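Re: [kitchen-tools] Wooden spatulas and surface finish
October 2025

> Does the Calberg oil leave a film on wood that is already polished? My
> Gruber spatula came smooth from the factory and the first coat stayed
> tacky. Also, does grain direction matter for the blade?

Tackiness usually means too much oil. A polished surface takes up very little. Apply a thin coat, wait 4 hours, wipe off whatever remains, then leave it overnight. If it is still tacky, rub it down with a dry cotton cloth before adding anything.

On grain: it should run lengthwise through the shaft. The narrow part is where mine have cracked – never the blade. The one I use now has a narrow shaft that widens into a broad, rounded tip.
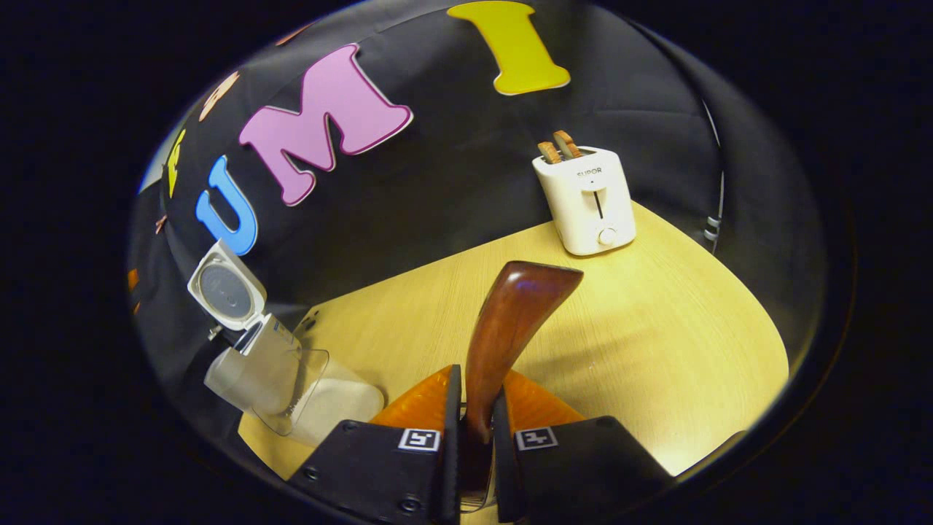

Wooden spatula, reddish-brown with darker grain. Toaster behind is a Supor.

I would not sand a factory polish unless the grain has raised. If it has, use 100 grit only on damaged spots and go finer after that. The Betau boards I refinished in December needed two passes.

Keep it out of the dishwasher. Hand wash, dry at once, store upright.

Has anyone tried the Arnelano wax on a curved blade?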